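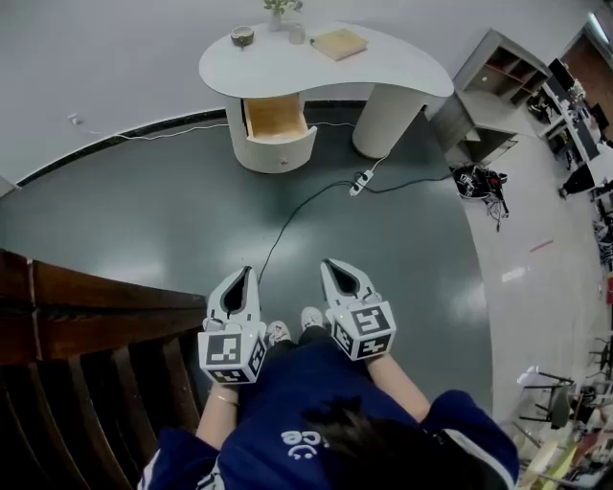 Hand-held collection at the Adgate room

Ronley has moved its household task set to hand-held grippers. The operator carries one in each hand, and every gripper has a cube with square markers on its faces, which are used to recover the pose of the tool for each time step. No arm is needed on site.

The current task is desk tidying. The white desk with the curved top stays where it is; the small items on it are rearranged between episodes according to a printed list. As of 2019-04-28 the set holds 3,507 episodes, of which 762 use both hands. Another 112 were dropped after review, most of them for lost marker tracking near the wall.

Tymofii Kovalchuk has changed the start rule. Both grippers must now be held still for 2 seconds, facing the desk, before the first move. Episodes without the pause will be rejected by the import script.
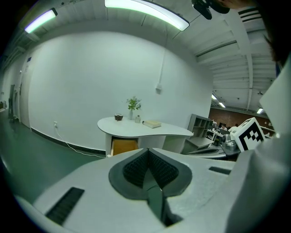
Gripper view toward the desk, with the finger pads in the foreground.

Questions about the new rule go to Tekle Gebreyes. The next release is planned for July.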